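The desk that ate my pens

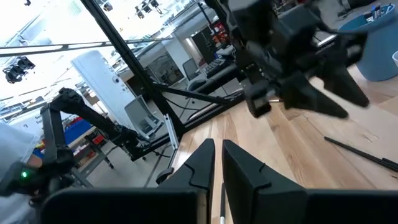 A pot, a table and a confession

I own a great many pens and, at any given moment, I can find one of them. It is usually the one that came free with something and writes only if you hold it like a dart.

So when I was asked to write about shared worktables (the big pale kind you stand or sit at with other people, everyone's bits creeping towards everyone else's) I said yes before the email had finished loading. I have shared tables for most of my working life. I shared one in Olstead with four illustrators and a man who mended clocks, and I have never entirely recovered from the clock springs!

What I have come to believe is that you can tell nearly everything about a table from its pen pot. A light-blue cylinder, say, with pens and small tools sticking out of the top, standing just beyond the edge of the wood. I love that. It's close enough to reach and far enough away that you don't send it flying with your elbow, and the tabletop itself stays free for the work. Then you look down and there's a long thin black stick lying on the boards anyway. Of course there is. There is always one that didn't make it home.

The pot theory

I tried this idea out on Melina Mitsotakis-Vlachou, who fits out small studios and has strong feelings about storage. Her view is that people buy pots for the look of them and then ask far too much of them.

"They want it to hold pens, scissors, a ruler, tweezers, a screwdriver and the spare key," she told me, over a coffee I had to keep moving to make room for her samples. "And then they say the pot is messy. The pot is full!"

Her rule is one pot for things you use with your fingertips, and it gets emptied in January and again in March, when everybody has given up on their resolutions. You tip the lot onto the table, scribble with each pen on the back of an envelope, and put back only the ones that write first time. I did it at home that evening and felt ten years younger. I also found a door key. I still don't know what it opens.

Pale wood forgives a lot

I used to think a work surface should be dark, so it wouldn't show the ink. Wrong, wrong, wrong. I had a nearly black desk for years and spent them patting about for black pens on it like somebody hunting for their glasses in bed. On light boards with a bit of faint grain, a dark rod or stick shows up at once, even a skinny one. You can put it down, look away, lose your train of thought completely and still find it again.

You'll get marks, yes. My present table came second-hand from a joiner in Tatstead and cost me £459, and within a week I had given it a ring the size of a mug. I was cross for a day. Now I put the mug back on the same ring every morning, which has saved me buying a coaster.

Speaking of cups

Keep them at the far edge. I know, I know, everyone says it. But a white cup off in the corner, by the pens, is a cup that might live to the end of the day. Mine used to sit by my right hand, and in the Olstead years I tipped tea over a set of proofs that had taken 1,738 words of captions and a fortnight of arguing to get right. The clock man lent me his hairdryer. (Why did he have a hairdryer? Something to do with glue.)

Chairs, cupboards and everything behind you

The table gets all the attention, but the room behind it does half the job. I've become very fond of the plain grey mesh office chair, which I once thought was the dullest object in Britain. It goes with everything, and you can wheel it over to a neighbour's desk for a chat and nobody minds.

And then the tall white cabinet. Every shared room should have one! Melina puts hers a few steps from the table on purpose, so that fetching the good scissors means getting up. I grumbled at this until I noticed my back had stopped hurting.

She was off to a studio on Lai Street when I left her, with a tape measure and a bag from Puvosar, where she buys her pots. I had meant to ask what she pays for them. I went home and emptied the kitchen drawer instead, and there were eleven more pens in it.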